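Jetico est une pince de démonstration tenue à la main, commercialisée par la société Nilside. Elle sert à enregistrer des gestes de manipulation effectués par une personne, en vue de l'apprentissage de bras robotisés. Le produit est vendu seul ou dans un ensemble appelé Jetico Pollock, qui comprend en outre une caméra de tête et un logiciel de synchronisation.

Histoire

Le projet est lancé par l'ingénieure Chanida Hemmin, qui cherchait à remplacer la téléopération pour les tâches domestiques courtes. Un premier prototype, nommé Zedum, est présenté en mars à des laboratoires partenaires. Ses doigts rigides marquaient les objets fragiles et son boîtier chauffait après une heure d'usage. La version commerciale, disponible depuis le mardi 18 août, reprend la même électronique dans une coque redessinée.

Caractéristiques

La pince se compose d'un corps en plastique clair et de deux doigts noirs à surface texturée, disposés en V. L'opérateur commande l'ouverture par une gâchette. Une caméra grand angle, fixée au corps, filme les doigts et l'espace de travail. L'autonomie annoncée est d'environ 6 heures. Les patins des doigts se remplacent sans outil et sont vendus par lot de 100, conditionnement surtout destiné aux centres de collecte. 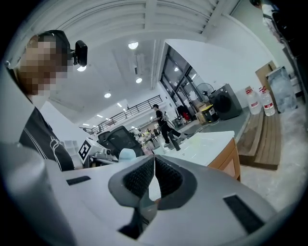

Le champ très large de l'objectif permet d'estimer la position de la pince à partir des éléments fixes de la pièce. Nilside recommande pour cette raison des locaux bien éclairés et déconseille les murs entièrement nus. L'étalonnage se fait à l'aide d'une mire imprimée, à refaire après chaque changement de patins.

Logiciel

Les enregistrements sont découpés en épisodes puis associés aux images de la caméra de tête. Un module de floutage des visages est inclus. L'exportation se fait dans un format ouvert, mais la conversion vers un bras donné exige un fichier de configuration, fourni pour deux modèles seulement au lancement.

Accueil

Les premiers utilisateurs ont apprécié la prise en main rapide et la facilité d'entretien. Les critiques portent sur le poids de l'appareil, jugé fatigant lors des longues séances, et sur l'absence de capteur d'effort. Le suivi de position se dégrade aussi lorsque la pince est introduite dans un tiroir ou un placard. Nilside propose une reprise des prototypes Zedum contre une remise sur l'ensemble Pollock.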